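マスゲイトの作業自動化

マスゲイト(Masgate)は、家具・生活用品の検品と仕分けを請け負うラルトポート社の作業所である。作業の一部を腕型ロボットに移しており、動作の検討には住居を模したシミュレーションの室内を使う。室内には木目の床、食卓と灰色の椅子、白い冷蔵庫、歩行器などが置かれている。

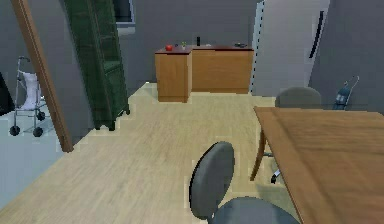 最終更新:11月

概要

自動化の対象は、卓上に置かれた板や箱状の品を持ち上げ、所定の位置へ移す工程である。導入前は18人が2交代で手作業にあたっていた。導入を担当したのはオレシア・ヴァシレンコで、制御ソフトウェアにはガスティセント(Gastisent)が採用された。

動作の検討

新しい品目を扱うときは、まずシミュレーション上で把持の位置と角度を決める。検討の中心となるのは、暗い灰色の台の上に淡い色の品を置いた配置である。品の角がどちらを向くかによって、指の入れ方が変わる。

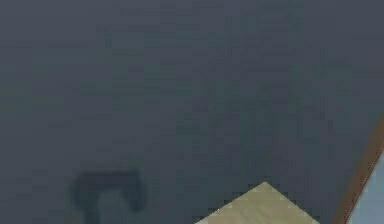
角度の設定は当初、外部の技術者に任されていたが、のちに現場の作業員が行うようになった。手作業の経験が長いフナト・フリツェンコは、滑りやすい品や反りのある品の扱いを設定に反映させた。1品目の設定には7時間以上かかることもある。

作業員への影響

人員の削減は行われず、6人が持ち上げ作業から設定と監視の担当に移った。腰や肩への負担は軽くなった一方、画面を見続けることによる目の疲れを訴える者が出たため、監視の担当は午前と午後で入れ替わる。ウリアナ・ボンダルチュクが作成した研修は、勤務時間内に受講する。

賃金の扱いについては意見が分かれた。設定作業は当初、従来と同じ等級とされていたが、フィアクラ・コフランらの申し入れを受けて、別に手当が設けられた。 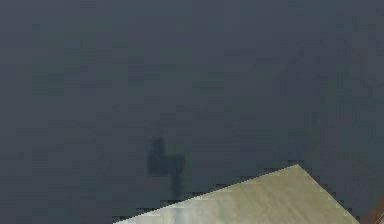

ロボットが停止した場合、作業は誰が引き継ぐのか。

その時間帯の監視担当が引き継ぐ。手作業の手順書は現在も更新されており、監視担当は全員、手作業の訓練を定期的に受けている。

関連項目

シェフチュク作業所
協働ロボット
労働安全衛生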